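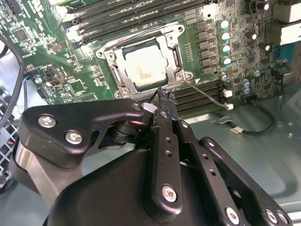
Figure 3. Processor in its socket on a green motherboard, with thermal paste residue on the heat spreader. Memory slots lie on two sides of the socket.

3.2 Condition of the processor area

The second group of machines came to the Karka workshop in July, from the office stock of Tormont. It included 23 computers with a motherboard of the type shown in Figure 3. For each of them we recorded the state of the processor area before any cleaning was done, as the paste left on the heat spreader is the main thing a worker must deal with at this step.

We use three grades for the residue. Grade A means a thin and even layer, Grade B a smeared patch which leaves part of the metal free, and Grade C a thick layer that goes over the edge of the processor. The board in Figure 3 was put in Grade B. The whitish-beige paste is smeared over the heat spreader, but a dark rim stays visible around it. Grading was done by eye, by two workers separately, and when they did not agree the worse grade was kept.

The position of the socket has also some importance for the work. On this board it is placed between two banks of black memory slots, and a vertical column of black power components stands to the right of it, with four cylindrical capacitors beside the column. A cloth that is too wet can carry the paste onto these parts. In the earlier study at Eskola the cleaning was made with the processor taken out of the socket, so this problem was not discussed there. We kept the processor in place – the metal bracket closed – until the paste was removed, and only then opened the bracket.

Mean cleaning time for a Grade B processor was 25 seconds. Grade C took clearly longer, but the number of such boards was small and we do not give a mean value for them. The same grades were later used at the Kosadon site, where about 1,000 boards are handled in one year. Results from that site are given in Section 4.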